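Robots at the Lab Bench: What Happens to People's Jobs?

When you think of a robot at work, you might picture a car factory. Robots also work in much smaller places. One of them is the test lab at Brudeck, a company in the town of Dellton that checks the colors used in paints and inks.

A robot there has a gripper, which is a hand with two fingers. The fingers move together to hold something and apart to let it go. A glass test tube is a hard thing for a robot to hold. Squeeze too much and it cracks. Squeeze too little and it slips. 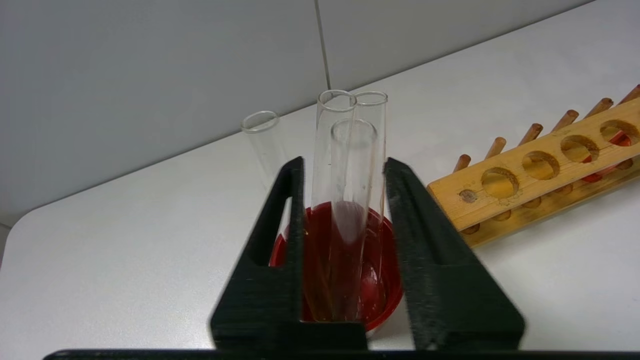 Photo: Brudeck / Gramuddale Science Pages

Before the robot came, people in the lab moved every tube by hand. On a busy day that meant 400 tubes. Thodoris Zacharopoulos did this job for years. By the afternoon his wrists were sore, and he sometimes lost track of which tube came next.

The robot started in November. It does not get sore wrists, but it does need help. A camera near its gripper lets it see what is in front of it. Clear glass is tricky for a camera, because you can see right through it. If the robot is not sure where a tube is, it stops and waits for a person. 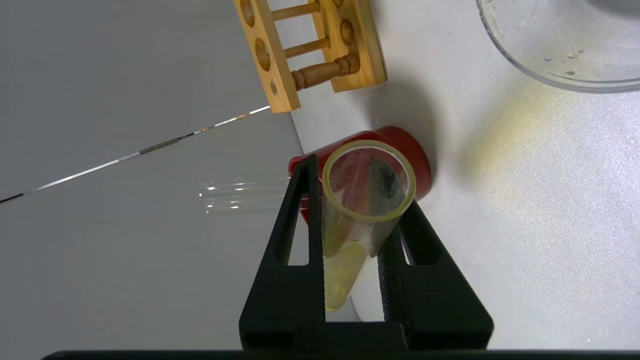
Thodoris now spends most of his day on other work. He looks at the results, decides which colors need to be tested again, and teaches the robot new moves. He had to take a class to learn how. He liked the class. Another worker did not want to switch, and she moved to the packing department.

That is one of the hard parts of automation (using machines to do work that people did before). Some jobs get easier, some change, and some go away. Brudeck kept all its lab workers, but not every company does.

Would you want a robot to do part of your schoolwork or chores? Which part would you keep for yourself?

Comments

Kang: We read this in class. I would let it do the dishes but I think it would break 50 plates.

inkyfingers2: Can the robot pick up an egg?

Ms. D: My students wanted to know how long the class was. Please add that!

Gramuddale Science Pages | Updated 2025-04-30 | Contact us | Copyright Gramuddale | Back to top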